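Keeping Cords and Cables in Order

Unplug everything before you sort it. Wipe each cord down with a barely damp cloth and let it dry — dust and kitchen grease make the jacket sticky. Throw out any cord with cracks, bare wire or a loose plug. Tape is not a repair.

Wind in big easy loops, the way the cord wants to go. Don't wrap it around your elbow, as that puts a twist in it. For a cord up to 13 feet, loops the width of a dinner plate are fine. Leave 4 inches of tail and fasten with a strip of hook-and-loop tape. Rubber bands dry out and stick.

Label the plug end. Masking tape works for a year or so. Store extension cords on a hook and short ones in a shoebox, standing on edge.

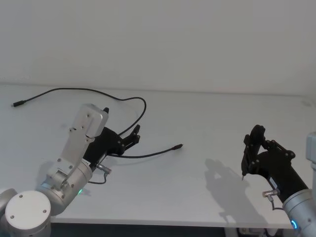 A cord that has been coiled tight for months needs time to relax. Lay it out on a clear stretch of table in a warm room and leave it for 40 minutes, then run it through your hand and wind it again. A black cable is easiest to check on a white top like this one, with a plain wall behind it. On a dark bench, put down an old sheet first.

Go through the box every April. Three spares of any one kind is plenty.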